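Chore Demonstrators Wanted: Help Us Find Out What Machines Can Do at Home

Can a machine clear a table yet? Sometimes! Put the same mug back with the handle facing the wall and it may be stuck for the whole afternoon. We love this problem, and we're looking for people to work on it with us at Odar.

Our project, Peduvine, learns household and shop-floor chores from people doing them by hand. You hold a pair of grippers, one in each hand, and fold, stack, wipe and sort the way you would in your own kitchen (only slower, at first).

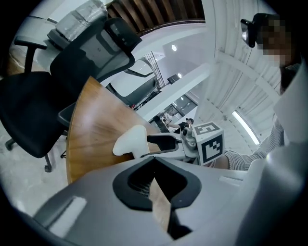
So far we have 364 chores on our list, from pairing socks to restocking a shelf. Boxes and cups are going well. Towels are hard, and fitted sheets are still beyond us, so if you're good at sheets we really want to hear from you!

What you'll do

Work through short chores with the hand-held grippers, in sessions of 175 minutes with breaks whenever you need them.

Repeat a chore with small changes, such as a different cloth or a fuller drawer.

Tell us what felt awkward. Your notes go straight to the people who plan the next round.

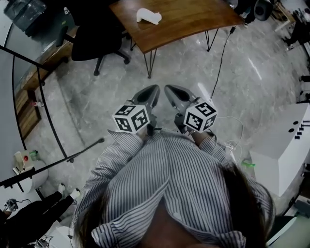
Who we're looking for

We have 17 places. You don't need a technical background, and left-handers are very welcome. Cleaners, stockroom staff, parents of toddlers: you know things about chores that we don't. You should be comfortable handling small objects, sitting or standing. Training is paid, the same as sessions.

How to apply

Write to Jennylyn Soriano at the Odar front desk by 4th October and tell her which chore you'd hand over first. Sessions run through December.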